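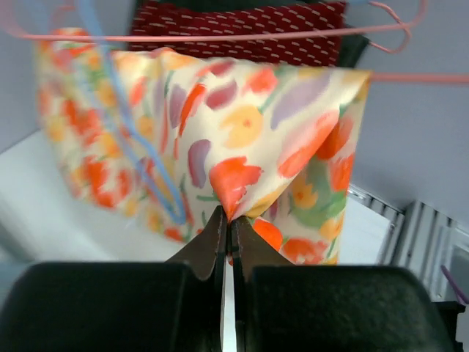
When is the next Zurnora fight card and where's it on?

Zurnora 12 goes ahead in December at the Waradix Pavilion, doors at 5 pm, first bell at 6, with a lightweight title fight at the top of the bill.

FOR IMMEDIATE RELEASE
2 December 2024

ZURNORA CONFIRMS FULL RUNNING ORDER FOR YEAR-END MMA CARD

Lightweight title on the line, women's flyweight bout moved up to co-main, prelims free to stream

Zurnora Fighting Championship has locked in the running order for its last show of the year. Eleven bouts. Five on the main card, six on the prelims. Capacity at the Waradix Pavilion is set at 2,000 for the night, including standing room along the east side, and 674 seats were gone in the members' presale before general tickets opened.

Main event is five rounds of five minutes for the vacant Zurnora lightweight belt. The title has been empty since the previous champion moved up to welterweight in autumn. Both contenders come off finishes - one by rear naked choke in the second, one by TKO from ground and pound late in the third - and both camps have signed for the fight at 155 pounds with no allowance. It's a title fight, so no extra pound on the scales.

Co-main is the women's flyweight bout. Orignally fourth on the card, moved up after strong interest in the presale. Three rounds. The winner is next in line for the belt, provided she makes weight.

MAIN CARD (9 pm)

Lightweight title, 5 x 5
Women's flyweight, 3 x 5
Middleweight, 3 x 5
Bantamweight, 3 x 5
Featherweight, 3 x 5

PRELIMS (6 pm)

Welterweight, 3 x 5
Light heavyweight, 3 x 5
Bantamweight, 3 x 5
Flyweight, 3 x 5
Amateur lightweight, 3 x 3
Amateur featherweight, 3 x 3

Prelims are listed top to bottom, so the amateur featherweights open the night. Amateur bouts are fought in shin guards and seven-ounce gloves, no elbows, no knees to the head. Pro bouts under the unified rules, four-ounce gloves.

CHANGES SINCE THE LAST ANNOUNCEMENT

One withdrawal. The red corner in the middleweight bout is out with a hand injury picked up in sparring, and Lusov Combat Club has supplied a replacement on short notice. Opponent accepted the same day. The bout stays at three rounds and stays at 185, though both sides have agreed to a catchweight of 188 if the replacement needs it. That will be settled at the weigh-in and we'll put out a note.

The heavyweight bout mentioned in our earlier release is off this card entirely. Medical paperwork not through in time. We hope to rebook it for the first show of the new year, no promises yet.

WEIGH-IN

Open to the public, the day before the show, in the Pavilion foyer. Scales from 10 am for the fighters, ceremonial weigh-in and face-offs at 4 pm. Free, no ticket. Room for 300 in the foyer so come early if you want to be near the front. Fighters will stay for photos afterwards if their camps are happy for them to, please respect it if the answer's no - some of them will have barely eaten or drunk all day.

WATCHING FROM HOME

All six prelims stream free on the Zurnora site. Main card is pay per view through Zaidi Sport, same log-in as last time. Anyone who bought the previous event and had the picture drop out during the third bout should by now have a credit on thier account. If it's not showing, contact Zaidi Sport directly with the email address you used. We can't see those accounts from our end.

Replay up by noon the next day. Commentary in English only for this one.

TICKETS

General sale open now through the Waradix box office and website. Cageside, lower bowl, upper bowl, standing. Cageside is limited to 2 tickets per order. Under-16s must be with an adult and can't be seated cageside. Wheelchair and companion spaces are on the lower bowl concourse, by phone only please, as the online map doesn't show them properly.

Tickets bought for the heavyweight bout in particular - we've had a few emails. The card is subject to change and individual bouts aren't grounds for a refund, but the box office will allow an exchange to the new year show up to 48 hours before doors.

GETTING THERE

Parking behind the Pavilion is reserved for teams, officials and medical on the night. The public car park across the road stays open until 1 am. Trams run late. No bags bigger than A4, no outside food or drink, small cameras fine, no lenses over 200 mm without accreditation.

MEDIA

Accreditation requests in writing to the Zurnora press desk, with outlet name, number of people and whether you need a cageside photo position. Six photo positions, shared between cage panels, allocated in the order requests come in. No colour restrictions on clothing but please no sponsor logos on the apron side. Post-fight interviews in the media room off the north corridor, starting after the last prelim and again after the main event. Wi-fi details on arrival.

Full bout sheet with records, heights and reach goes out after weigh-ins. Draft copy on request, fighters' records still being checked against the commission's so don't publish from it.

About Zurnora
Zurnora Fighting Championship promotes professional and amateur mixed martial arts, with shows at the Waradix Pavilion and regional venues.

ENDS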